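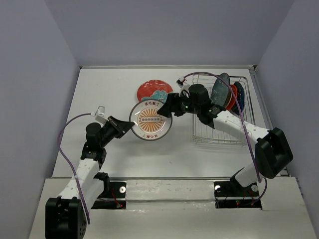

トゥルコウ(Trurkow)って、何のお店なんですか?
古いお皿と、まだ新しいけれど行き場のなくなったお皿を集めて、洗って、次に使ってくれる方へお渡ししている小さな食器店です。販売のほかに、お皿の貸し出しもしています。

はじめまして、店主のピエリーナ・ベッリーニです

このページまで来てくださってありがとうございます! 商品ページだけ見て帰る方がほとんどだと思っていたので、会社紹介を読んでもらえるのはちょっと照れます。

私がお皿を集めはじめたのは、エスデンの町に引っ越してきた年の9月でした。前の住人が台所の戸棚に食器を置きっぱなしにしていて、大家さんに聞いたら「いらなければ捨てて」と言うんです。数えてみたら71枚。縁の欠けたものもあったし、同じ柄がそろっているものはほとんどなくて、でもどれも普通に使えるんですよね。半分は自分で使って、残りを家の前の机に並べたら、夕方までに全部なくなりました。あのとき最後の一枚を持っていったのが、いま一緒に店をやっているカルメラ・ファッブリです。(その一枚、いまだに返してくれません。)

店の名前は、その最初の家があった通りからもらいました。

うちの棚のこと

いま棚にあるのは3,270枚です。先月の棚卸しの数字なので、この文章を読んでいただくころには変わっていると思います。

並べ方は色別です。最初は大きさ別にしていたんですが、お客さんが探しに来るときって「23センチの皿」とは言わないんですよ。「青っぽいの」「赤くて花の柄の」「なんかお日さまみたいなやつ」と言うんです。それで思いきって全部入れ替えました。丸二日かかって、腕が上がらなくなりました……。小さい豆皿だけは色に関係なく、入口わきの低い棚にまとめています。お子さんがよく座り込んで選んでいます。

組み合わせは自由です、というより、ばらばらをおすすめしています。白い縁の赤いお皿に青緑の大きな花、そのとなりに橙色の光が放射状に広がったお皿、手前には小さなクリーム色、濃い青緑も一枚。こういう食卓が私は大好きで、カルメラには「にぎやかすぎる」と言われます。彼女は白い無地が四枚あれば一生暮らせる人です。好みがまるで違うので、仕入れのときはだいたいもめています。
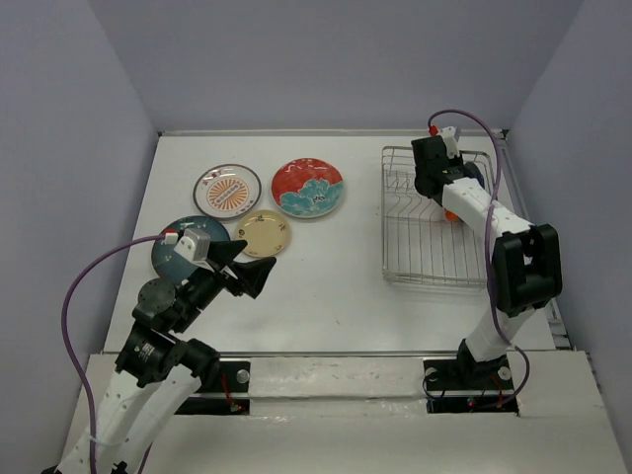 仕入れと手入れ

お皿は主に三つのところから来ます。引っ越しや片づけで出たもの、食堂やレストランが店じまいするときのもの、それからサルトーリの倉庫市。倉庫市は朝6時に始まるので、前の晩は早く寝ます。カルメラは寝ないで行きます。

届いたお皿は、まず明るい窓辺で一枚ずつ見ます。指の腹で縁をなぞると、目では見つからない欠けがわかります。裏返して高台のざらつきも確かめます。ざらつきがひどいものは細かいやすりで軽くならします。テーブルに傷をつけてしまうのが、古いお皿で一番多い苦情なので。

洗うのは手です。金や銀の縁取りがあるお皿、上絵の柄が盛り上がっているお皿は、スポンジのやわらかい面だけを使います。水切りラックに立てるときは、となりと触れないように一つ飛ばし。乾いたら間に紙を一枚はさんで重ね、同じ山は10枚まで。これより高くすると、一番下を取りたい人が必ず現れます。

欠けやヒビのあるものは食器としては売らず、「植木鉢の下行き」の箱に入れて店先に出しています。ご自由にどうぞ。

貸し出しもしています

お誕生日会や町内の食事会に、お皿だけ借りたいという方が増えてきたので、ヒュルスカ(Hullska)という名前で貸し出しを始めました。おかげさまで、これまでに102件の集まりで使っていただいています。

期間は受け取りから4日間です。食べ残しを落として、さっとすすいで返していただければ、あとはこちらで洗います。ソースがこびりついていても怒りません。割ってしまったときは、かけらごと持ってきてください。弁償は一枚分のお値段だけで、かけらは近所のタイル教室に引き取ってもらっています。

柄のご希望も聞きます。「赤とオレンジ多めで」「魚料理が映える感じで」くらいのざっくりしたお願いで大丈夫ですよ。選ぶのが私かカルメラかで雰囲気がだいぶ変わりますので、どちらがいいかも書いておいてくださいね。

お皿を手放したい方へ

箱に入れて、店の開いている時間にお持ちください。一枚からでもお受けします。お値段がつくものはその場でお支払いし、つかないものも、お持ち帰りになるか置いていかれるか、お好きなほうで。思い出のあるお皿でしたら、どんなふうに使っていたかをぜひ聞かせてください。小さな札に書いて、お皿と一緒に次の方へお渡ししています。「日曜のオムレツ用」とか「祖父の羊かん専用」とか、読んでいると棚の整理がちっとも進みません。

お店はエスデンの駅から川のほうへ歩いて、緑のひさしが目印です。開店は午前10時、閉店は午後5時。お昼どきは私がひとりで店番をしながらパンを食べているかもしれませんが、気にせず入ってきてください!

ピエリーナ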